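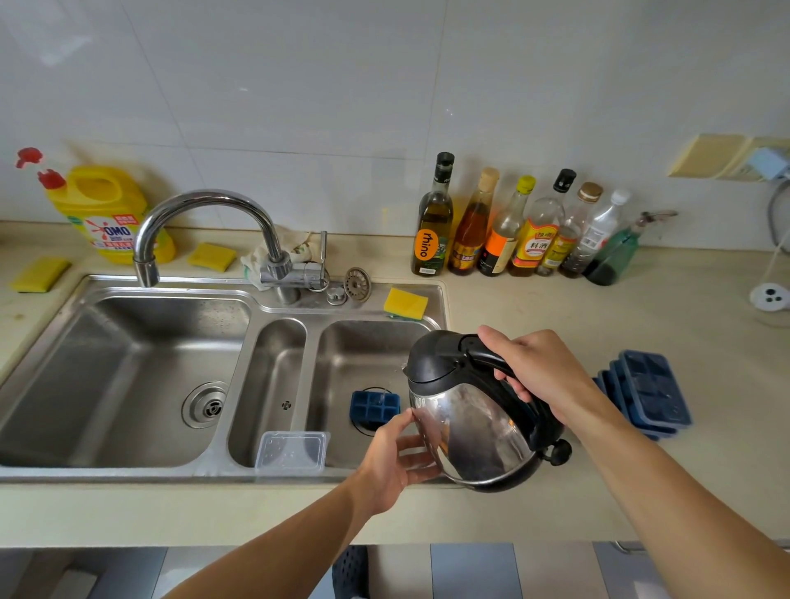 Holding and handling an electric kettle at a kitchen sink, one of the household tasks covered by the new Fusley Home Tasks service.

Fusley Opens Home Tasks, a First-Person Kitchen Recording Service for Teams Building Household Robots

23 Jan 2024

Fusley is very happy to announce that Home Tasks, our recording service for companies and labs that teach robots to do everyday chores, is now open to all customers. After a long pilot with a small group of patient and very helpful early users, we are ready to take orders for kitchen work of every ordinary kind, from filling a kettle to wiping down a counter to putting away the last of the dishes.

Anyone who has tried to get a robot to work in a kitchen knows how much there is to learn before the first cup of tea gets made. Kettles are shiny, and they throw the whole room back at the camera. Sinks come with one basin, or two, or three. Counters are crowded with oil bottles, sponges, ice cube trays and plugs, and no two families keep them in the same spot. A test kitchen built inside a warehouse can be a fine place to begin, but it tends to stay the same from one day to the next, and the robot that does well there may be quite lost in an apartment down the street.

Home Tasks was put together with that problem in mind. Our recordings are made in real kitchens, from a head-level view, with both hands at work and with the usual clutter left where it is. We ask the people who record for us to go about a chore the way they would on any other morning, and we take what comes. If someone likes to hold the kettle by the handle and steady the body with the other hand, that is how it goes into the set – and if the next person does it another way, so much the better.

The opening catalog holds recordings from 177 homes and covers 40 chores, with 398 named objects among them. Every recording is checked by a reviewer before it goes out, and each one comes with a plain written account of the steps, so that a team can find all the moments where a lid is opened or a faucet is turned on without sitting through hours of footage. Customers who need a chore that is not in the catalog can ask for it, and we will do our best to find homes where it is part of daily life.

Home Tasks is sold in two ways. The Starter plan gives a team 500 recordings of its choice from the catalog, with written steps included, and is meant for groups that want to see how the material fits with their own work before going further. The Custom plan begins with a conversation about the robot, its hands and the jobs it will be expected to do, and ends with a set recorded to order. Both plans include help from our support desk, and a Starter customer who moves up to Custom keeps everything already chosen.

We would like to say a warm thank-you to our pilot customers. Brustetti, which is working on a two-armed kitchen helper, used the service to gather sink and countertop chores, and its team sent us page after page of thoughtful notes on what to record next. Strömberg came to us with questions about reflective pots and kettles, and many of the metal objects now in the catalog are there thanks to those early talks. Both companies will go on using Home Tasks this year, and we look forward to hearing from them, notes and all.

The written steps are prepared in Rirkov, our own labeling tool, which customers can also use in a web browser to search their recordings, leave comments and mark the parts they would like done again. Rirkov comes with both plans at no added charge. We have tried hard to keep it simple, with large buttons and few menus, and a new user should be able to find a way around it in an afternoon.

Laundry and bedroom chores are next on our list, and we hope to add the first of them in May. Customers with a wish list of their own are welcome to send it in now, while the plan is still being drawn up.

Home Tasks can be ordered today through the Fusley sales desk, which will also be glad to arrange a sample set for any team that would like to have a look first.

About Fusley
Fusley records and labels everyday work for companies and labs that build robots for the home. Its services include Home Tasks and the Rirkov labeling tool.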